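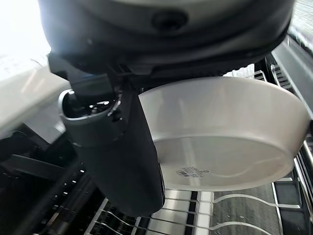
各位读者好，又到了我坐下来跟大家慢慢聊一件东西的时候。这一期本来打算写草坪机器人的（答应了好几位读者，我没忘，挪到下一期），可是前阵子Pernness公司的人问我愿不愿意试试他们的Skikico，我一听是管碗碟的，立刻就把草坪放下了。家里的活儿我最不爱干的就是把碗碟从洗碗机里倒腾出来，再一只一只送到该去的地方，洗我倒不介意，手泡在热水里还挺舒服，偏偏是洗完以后那一段，怎么做都觉得没个头。

先交代一下Skikico是什么，免得大家跟我一开始一样糊涂。它是一套给机器人用的"餐具技能包"，外加一次上门调校。机器人得您自己有，或者从别处租，Pernness不卖整机。技能包装上以后，机器人就多了一项本事：认得出盘子和碗，知道该从哪儿下手去拿，知道架子上的格子是干什么用的，也知道放下去之前要先把手稳住。上门调校则是他们派一位工程师到家里来，花上大半天，把您家的水槽、台面、洗碗机、沥水架这些位置一样一样教给它。后续还有更新，按月交费。配套的手机程序叫Laur，名字挺好听，界面嘛，我后面要发几句牢骚。

试用前后3个星期。地点在Lanham的一套公寓，厨房不大，跟铺了地毯的那一块直接连着，我们几个为这份通讯干活的人平时就在那儿碰头、吃饭、拌嘴。之所以把地点选在这里，一来碗碟用得勤，二来大家的习惯都不太好，有人喜欢把盘子摞着放，有人把碗扣着，有人（我不点名）喝完汤就把碗往水槽边一搁，假装那碗跟自己没关系。我想，要试一套管餐具的东西，总得在一个真有人过日子的厨房里试才作数。

7月17日，工程师上门。来之前公司寄了一份手册，272页，我抱着一壶茶读了一个晚上，读到后来茶都凉透了。说句公道话，手册写得很细，哪种情况要停机、哪种餐具不建议让机器人碰，都交代得清清楚楚；可是真正要紧的东西埋得太深，比如"第一次运行前请把刀具全部移走"这一句，竟然在附录里。我当时就拿铅笔圈了出来，第二天给工程师看，他也觉得应该往前挪，答应回去反映。希望他真的反映了。

上门那天的流程是这样的。先给厨房"走一遍"，机器人站好，工程师拿着平板，一处一处地标：台面有多高，水槽的边沿在哪儿，架子拉出来会到什么位置，柜门往哪边开。我原以为这一步几分钟就完，结果占了整个上午。拉出来的架子尤其费工夫，因为它拉到底和拉到一半，格子的位置完全是两回事，工程师让我们反复地拉、推、再拉，好让系统学会先看架子在哪儿，再决定往哪儿放。我们中间负责排版的Brendan Tierney自告奋勇当拉架子的人，拉到后来一边拉一边哼歌，哼得还不怎么准。

下午开始教餐具。这一步比我想的有意思多了！您不用写什么指令，就是把家里的盘子碗拿出来，一样一样让它看，正面看看，背面看看，侧过来再看看，然后在Laur里给它们起个名字，归到某一类。我给一只用了很多年的大汤碗起名叫"老伙计"，程序也照收不误，后来每次它报告说"老伙计已放置"，我都要乐一下。归类的时候有2种拿法可以选，一种叫"夹沿"，手指搭在盘沿或者碗沿上；一种叫"托底"，适合比较深、比较重的东西。默认都是夹沿。我建议您家里凡是厚重的碗都改成托底，理由后面会说到。 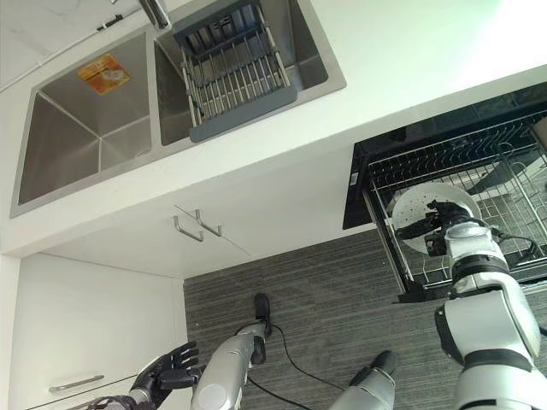 盘子是它最拿手的，这一点我先放在前头讲，因为优点就该大大方方地讲。平盘往架子里立，角度拿得很正，放进格子以后还会停一停，等盘子不晃了再松手。这个停顿让我特别有好感，我自己放盘子从来没有这份耐心，都是听见"当"的一声就算完事。速度当然谈不上快。我洗完一顿饭的碗碟，自己动手收拾，一首歌的工夫；它呢，够我把报纸的头版和副刊都翻完。不过要是您像我一样，压根就不想站在那儿，快慢也就没那么要紧了，反正饭吃完了人也走开了，晚上回来一看，架子上已经排好了，心里很舒坦。

架子上格子之间的间距对它影响很大，这是我们试了一阵子才慢慢摸出来的。格子密的架子，它放得小心，每一只都要对好几下；格子宽的，它放得快，可盘子进去以后容易歪，歪了它又要回过头去扶。工程师的建议是在Laur里把"间隔一格"打开，让它空着一格放一只。打开以后确实顺当多了，代价是架子很快就满，人多的时候要分两趟。我们后来折中了一下，平日打开，来客人的时候关掉，由人在旁边照看着。

碗就要麻烦一些。浅碗没什么问题，边沿有点外撇的碗尤其好拿，手指有地方搭。深碗、直壁的碗，它要想半天，有时候拿起来了又放回去，换个方向重新来过，看得人直替它着急。我前面说的"老伙计"，头几天用的是默认的夹沿，碗重，拿起来以后碗身会慢慢地往下转，它自己也察觉到了，就停在半空不动，在程序里弹出一条提示，请人来接。我接了好几回，每回都觉得自己像在产房门口等着抱孩子。改成托底以后，这种提示就少见了。所以还是那句话，重碗请改托底，改起来也不难，在餐具那一页点进去，往下翻，翻到底就是。

杯子我不推荐交给它。手册里其实写得很坦白，高脚杯不支持，马克杯属于"试验性支持"。我不死心，还是让它试了马克杯。它拿得起来，也放得下去，就是常常不肯把杯把转到该朝的那一边，放下去以后把手卡在格子里，下一只就没法放了。公司那边说杯子的部分会在9月的更新里改进，我先记在这儿，到时候再回来跟大家汇报。筷子、勺子这一类细碎的东西，目前完全不管，您得自己来。Brendan对此意见很大，他说家里最烦人的就是勺子，一套号称管餐具的东西不管勺子，好比请了个保姆只管大孩子不管小孩子。我觉得他说得有点重，可道理是有的。

再来说说安全和吵不吵。声音比我预想的小，隔着一道门基本听不见，坐在同一间屋里聊天也不碍事。安全方面，只要有人走进它干活的那一块地方，它会先慢下来，再靠近就停住，等人走开以后要在Laur里点一下"继续"它才接着干。这个"继续"让我们吃了不少苦头。我们这群人进进出出的，倒杯水、拿个苹果，每经过一回它就停一回，手机又常常不在身边，于是常常过了半天才发现它还老老实实地在那儿等着。我跟工程师提过，能不能在人走开以后自动接着干，他说有这个选项，但是要由他们上门来开，因为得重新确认一遍周围的环境。这份谨慎我理解，也愿意接受，只是请您心里有个数，家里人来人往的，最好挑个清静的时段让它干活，比如大家都睡下以后，或者都出门以后——后一种情况要先看看您的保险怎么写。

Laur这个程序，我答应过要发几句牢骚，那就发吧。第一，字太小。我把眼镜推上去又拉下来，还是看不清餐具列表里哪个是哪个，缩略图也挤在一块儿。第二，提示太多。放好一只报一次，放满一排报一次，干完了再报一次，夜里手机嗡嗡地响，我爱人差点把它扔出窗外。提示当然可以关，可是关的地方藏在"账户"底下，谁会去"账户"里找提示呢？第三，中文翻译有几处读着别扭，"请归还盘至手"这一句我琢磨了好久，后来才明白是让我把盘子递回它手里。好在公司的客服回信很快，态度也好，我提的几条他们都逐条回了，翻译那几处过了几天就改过来了，这一点值得表扬。

价钱。上门调校收500镑，一次性的，搬家或者换厨房要重新做，老客户有折扣，具体折多少要问他们。月费要看机器人的型号，Pernness没让我把价目表登出来，说还在调整，我只能告诉您，跟请一位钟点工每周来一趟相比要便宜，跟自己挽起袖子干相比当然贵得多。他们有一个型号对照表，您手上的机器人能不能装、装上以后哪些功能能用，都可以先在网站上查，千万查好了再掏钱。我有位老读者来信说，他查都没查就订了，结果他那台的手指太宽，进不了架子的格子，退款倒是退了，白白等了好些日子。

那么到底适合谁呢？我想了想，觉得家里已经有一台合用的机器人、碗碟以盘子为主、厨房布置又不怎么变动的人家，装上它会很高兴。腰不好、弯不下去够架子的朋友，我也愿意推荐，试用期间有位邻居过来看，她膝盖动过手术，站在旁边看了很久，临走问了我一堆问题，看得出来是真动了心。至于家里杯子特别多的、爱用各种奇形怪状碗碟的，我劝您等等，看看9月的更新做成什么样再说，反正它又不会跑。还没有机器人、想专门为了收碗去买一台的，那就更要慢慢来，先去别人家看看，看它干上一顿饭的活儿，再回家算账。

有几件小事，是我们自己试出来的，手册上没有，顺手写给打算装的朋友。沥水的东西如果搭在水槽上，调校那天摆在哪儿，以后就尽量摆在哪儿，挪动了它会愣住，得在Laur里重新标一下位置。地毯上的线要收拾好，我们有天被线绊了一下，水洒了一身，跟机器人倒是没什么关系，就是提醒您一句。洗碗机里刚出来的碗碟，等凉一凉、水控一控再让它拿，手指沾了水以后夹得没那么牢，它会自己放慢，整个过程就拖得更长。还有，第一个星期请务必有人陪着，哪怕您只是坐在一旁织毛衣。等您对它的脾气有了数，再放手让它自己去。

试用已经结束了，技能包我们决定先续着，等9月的更新出来再看去留，月费由通讯的账上出，所以以后我再写到它，各位可以当作是一个付了钱的顾客在说话。这次试用期间的上门调校是Pernness免费提供的，稿子登出之前没有给他们看过，特此说明。

装过Skikico或者同类东西的朋友，欢迎来信讲讲您家的情况，尤其想听听家里碗多的人是怎么设置的，还有没有谁成功地让它收过勺子，Brendan等着呢。来信照旧寄到通讯的邮箱，标题里写上"碗碟"两个字，我好找。下一期是草坪，这回说定了。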